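Bring back the small drink

4 min read

Last updated: Saturday

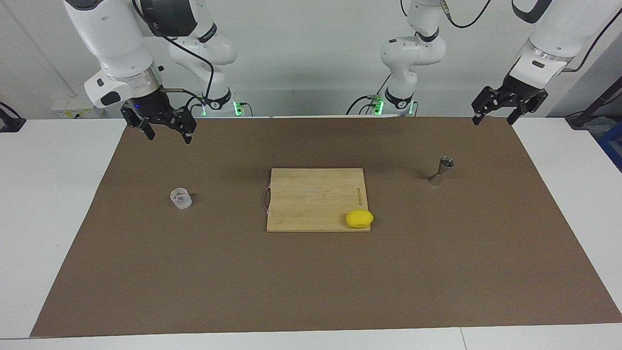
I want a small drink. Not a free one, not a weak one, just small. And I am tired of being looked at as if I'd asked for a child's portion of fish fingers.

It happened again in Kedport. Nice bar, the Tedgate, the one up the steps behind the market. Asked for a half of whatever the gin and lemon thing was. "We only do the one size." Fine. What came was a bucket on a stem. Twenty minutes in, it was mostly meltwater and I was still working through it out of politeness, like soup at an aunt's house.

When did everything get so big? Coffee, obviously. Popcorn. Wine, where the "small" glass on a lot of menus is now what my parents would have shared. I asked Umesh Maurya, who I worked behind a bar with years ago and who still does four nights a week, and he said people complain if the glass doesn't look full. So the glass grows, and the drink grows to fill it, and the price grows to cover the drink. Then everyone complains about the price. He finds this funnier than I do.

I did ask for prices. At the Nundance, on the front, the cheapest cocktail is served in a glass I could keep a goldfish in. A measure of spirit, a lot of juice, a lot more ice. You're paying for volume. Most of the volume is orange juice.

The old drinks were little. A sour was a few mouthfuls. You had it cold, you finished it cold, you either had another or you went home for your tea. There is a whole kind of evening built on that, one drink and off, and we have more or less thrown it away. Now if I meet Manju Pandey after work for "a quick one" it is an hour and a half minimum, because neither of us can get to the bottom of the thing. Her train goes at ten past seven. She has missed it 3 times since October.

People say order something else then. Have a soft drink. I do, often, and they come in pints. Manju doesn't drink alcohol at all and she gets it worse than me, a vast tumbler of sweet fizzy something with half a hedge stuck in it. Why can't she have a small sharp lemony thing in a small glass, made with some care, for a small price? Nobody would be poorer.

I know the arguement on the other side. Rent is the same whether I drink a thimble or a tank. Washing up is the same. Somebody still has to stand there and make it. Cherry Mae Panganiban, who ran a café on Nautiyal Street until the lease went, told me off quite firmly about this. A small drink at a small price takes up the same chair, she said. She's right about the chair. But I'd give the chair back in fifteen minutes! That's the bit that gets left out of the sums. I am a very fast customer when allowed.

And charge me a bit more per mouthful, I don't mind. I mean it. Two thirds of the price for half the drink and I'll be there every week. I'd be there more than I am now, which is hardly ever.

At home I have given up and gone small on my own. Little glasses from the charity shop, no two alike. A proper measure instead of glugging. Lemon cut when it's wanted and not before, because a lemon sliced at lunchtime tastes of fridge by six. It takes a minute. Friends who laughed at the glasses now ask for them, and one has gone home with a coat pocket, so I am on to you Tarun.

But I don't want to do it at home. I want to go out, sit at a bar with other people's noise going on, have one small cold well made thing, pay for it and leave. It used to be ordinary. Esperanza Zamora wrote to me after my last grumble on this to say that where she grew up you could still get a beer in a glass no taller than your hand, and when it was gone they simply brought you another, colder than teh first. I have thought about that glass more than is probably healthy.

So, bars of Kedport. One line on the menu. Call it a short, call it a half, call it whatever you like. I'll be in on a weeknight, just after work, and I won't be stopping long.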